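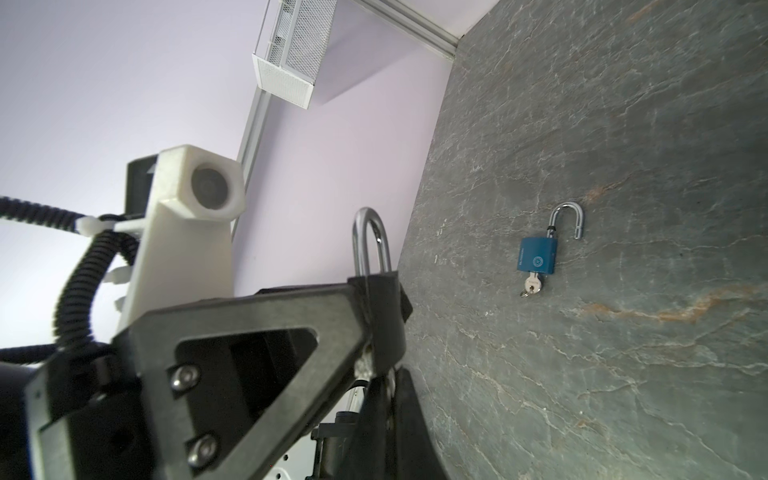 Home Open Positions Working Groups Contact

Call for Participants: Good Practice for Two-Arm Workcells

Marcombe invites robot operators and safety staff to help review its draft rules for shared workcells. The draft covers gripper clearance, cable routing and the handling of small locks and keys. Participants will read the draft, attend two sessions in October and submit written comments. A stipend of $200 will be paid. No more than 50 applicants will be accepted.
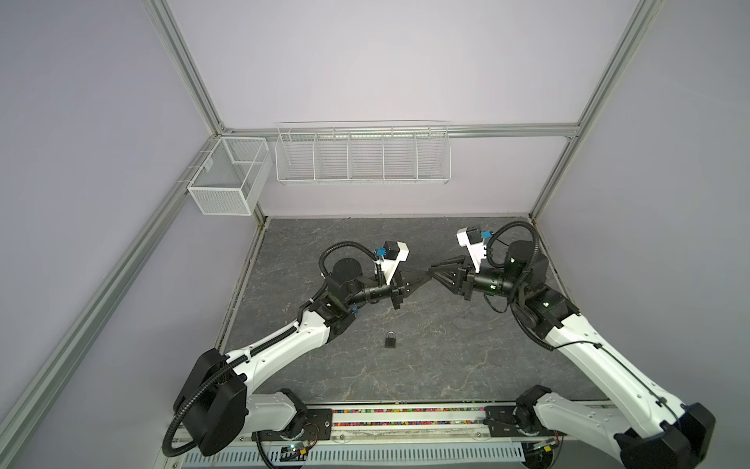

Alaric Holloway asks that reviewers give the clearance section the most time, as the last edition left the minimum gap to each site.

Apply in writing to the Marcombe Standards Office.

Recent notices
Pruitt: Lockout Trainer
Nitinden: Draft Rules for Wrist Cameras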